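Shoe-packing robot kept moving after stop command, Prosance confirms

Fri 16 May

A robot arm being trialled for packing returned shoes at Chamoun's Semetport depot kept moving for five seconds after a worker told it to stop, the company supplying the system has confirmed.

Prosance, which sells the control software under the name Skarusari, says the fault has been fixed and that the arm was never a danger to anyone. It has not released the logs that would let someone outside the company check either claim.

The worker was reaching towards an open cardboard box to free a shoelace when the arm, which should have been holding still, lowered its gripper back towards the box. He pulled his hand away and wasn't hurt. He has asked not to be named while his contract is up for renewal.

According to an incident summary sent to depot staff and seen by us, he had pressed the pause control on the tablet beside the bench. The tablet showed the system as paused. The arm went on with the move it had already been given, then stopped.

It was the second time. The same summary lists an earlier case in which the arm ran on after a pause, and describes it as "observed, not reproduced". No work was halted after that one and the trial continued on the same settings.

Skarusari has been at the depot since November. The job sounds simple enough. Customers send back shoes in whatever state they please, and someone has to pick each one up, turn it the right way and get it into a carton. Prosance told Chamoun's suppliers last year that soft goods of this kind were "a solved problem", a phrase that has since gone from its website.

Staff at the depot tell it differently. Leather shoes with a firm sole are handled well, they say. Knit sneakers are another matter. The uppers give under the gripper, the shoe rolls, and loose laces end up around a finger or between the shoe and the cardboard. When that happens the software tries again, and again, and a person ends up stepping in.

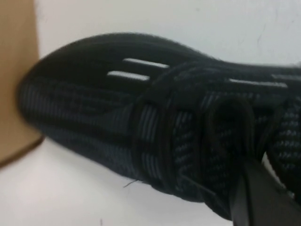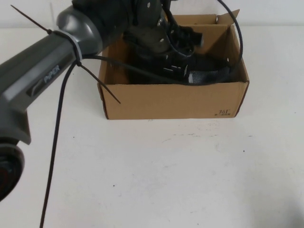
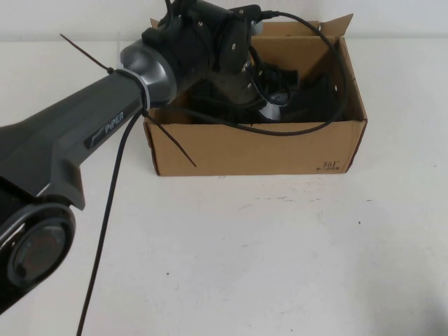 Box packing with the robot arm. First picture: a black knit sneaker at the gripper, with its toe against the cardboard. Second and third: the arm at the open box, with its cables running over the bench.

Prosance's own figures bear out some of this. In the stretch of work covered by the summary, Skarusari attempted 597 picks and a person took over in 65 of them. The company describes that as a strong result for a trial. It doesn't say how many of the 65 involved somebody putting a hand near the gripper, and when we asked, a spokesperson said the question "isn't one we track in that form".

It is hard to see why not. A shoelace caught on a gripper finger is cleared by hand, and each of those clearances depends on the pause working. If pausing is the thing that keeps people safe, how often they lean on it would seem worth writing down.

Teodoro Ochoa, a machine safety assessor who has worked on packing lines for both food and clothing, read the summary at our request. He said the description pointed to a pause that was handled by the same software that plans the arm's movements.

"If you ask the planner to stop, it'll stop when it gets to your message," Mr Ochoa said. "That's fine for a pause while you go and find more tape. It's no good for putting your hand in the box. Those are two different buttons and they've let people treat them as one."

He said he could not tell from the document whether the fault lay in the tablet, in Skarusari or in the way the two had been joined up. The summary makes no mention of a defect in the arm, and Prosance says it isn't looking for one.

The bench does have a separate emergency stop that cuts power, and both Prosance and Chamoun were quick to point to it. Workers said it was rarely used. After a power cut the arm has to be brought back to its starting position and the job reloaded, and the time comes off the shift's numbers. Two people who have worked the bench said they had been shown the tablet pause as the normal way to clear a snag. One said the emergency stop had come up "on the first day and then not much".

Prosance disputes that. In a written statement it said all operators were "trained in the correct use of all stop functions" and that the tablet control was "intended for workflow purposes only". We asked for the training material. The company said it was commercial in confidence.

The material may not settle much in any case. A screen that says PAUSED in large letters while the arm is still travelling is giving people wrong information, whatever they were told on the first day. The statement doesn't touch on the screen at all.

The fix, as far as it has been explained, is a software update that makes Skarusari drop its current move as soon as a pause comes in, and holds back the paused message until the arm reports that it is still. Prosance says it tested the update "extensively". It wouldn't say how many times or on what kind of shoe.

Mr Ochoa said the update was sensible and should have been there from the start, but he would want more than software between a hand and a gripper.

"Put a guard with a switch on it. You open it, the thing can't move," he said. "It's old technology and it's cheap. It slows you down a little, and I suspect that's the objection."

There is also the matter of the cables. A passage near the end of the summary notes that wiring to the gripper "may contact raised box flaps" and recommends that it be rerouted. Staff said the wire had caught on cardboard more than once and that someone usually nudged it clear — by hand, with the system on pause. Prosance said rerouting was "scheduled" and gave no date.

Chamoun's response has been brief. It said the safety of its people came first, that it had full confidence in its technology partners, and that the bench was out of use for two days while the update went on. It is running again. Asked whether it had sought advice from anyone other than the company that sold it the system, Chamoun didn't reply.

Nor would it say whether it had told the safety regulator. A spokesperson said the company met all its reporting duties, and later added that incidents without an injury were "assessed case by case". That may well be correct. It leaves open who did the assessing, and whether the earlier run-on was assessed at all.

The trial was due to be reviewed before a decision on more benches at Semetport. Workers there said they had been told the review would look at speed, damage to stock and labour cost. Several said they had heard nothing about stop faults being part of it, and Chamoun did not answer a question on that point.

For now a printed sheet has gone up beside the bench telling staff to press the emergency stop before reaching into a box. The shift targets, according to those working to them, are the same as before.

Prosance said it would share "key learnings" with customers in due course. We have asked for the logs again.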